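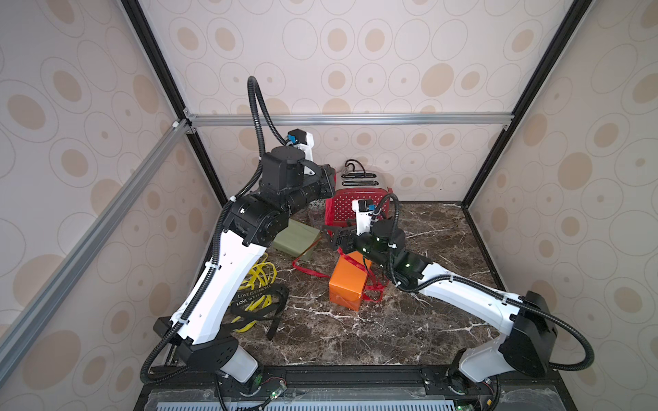
We use cookies to remember your preferences and to see which articles are read. Accept all | Manage settings

The trouble with "battle ready"

Tuesday, February 5, 2019
By the features desk

Pick up any catalogue of reproduction helmets and you will meet the phrase before you meet the price. Battle ready. It sits beside the photograph of a visored bascinet, or a kettle hat with a nice wide brim, and it is meant to settle the matter. I have been buying and wearing this stuff long enough to want to know which battle.

The helmet that set me off is sold under the Lachance name. It is a plain sallet in the German style, with a long tail, a single eye slot and a leather liner held in by brass rivets. The listing calls it battle ready in the heading and "suitable for display and light costume use" at the foot of the page. Those are two very different hats. One of them will be hit with a blunt sword by a man who has had a good breakfast. The other will sit on a bookcase.

I asked the seller what thickness of steel it was. The reply said 16 gauge, which sounds firm enough until you remember that a raised or pressed skull gets thinner as it is worked, and that the figure normally refers to the flat sheet. Where the metal has been stretched most, at the crown, is where you would like it thickest. No listing I have read gives a reading taken there.

Then there is the liner. Most of the cheaper helmets at the Rakstead fair last September had a few strips of leather drawn together with a lace, and that was all that stood between steel and scalp. It keeps the helmet at the right height. Whether it does much about a blow is another question, and the stallholders I put it to tended to start talking about shipping. A padded coif underneath helps a good deal, but then you need a bigger helmet — and the sizes offered are usually 2, medium and large, measured in ways that don't agree from one maker to the next.

Nurkberg, which supplies several clubs, does rather better. Its chin straps are stitched as well as riveted, and the edges are rolled properly so they don't saw at your neck. I still don't care for the buckles. On mine the tongue bent within a weekend, and I replaced it with one from a saddler.

Fighting groups have their own rules, and these count for more than any heading. The Plallatberg meeting turned away 11 helmets at inspection last year out of 73 brought to the table. Every one had been sold as fit for combat. Some failed on the width of the eye slot, others on welds that had been ground back too far to look tidy.

So ask for the gauge, ask how the skull is joined, and read your group's rules before you pay. If the seller can't tell you about the weld, keep your money for now. A sallet with a poor one may look very handsome on the bookcase, and the catalogue will sell you a stand for it.

Contact us | Copyright 2019 | Back to top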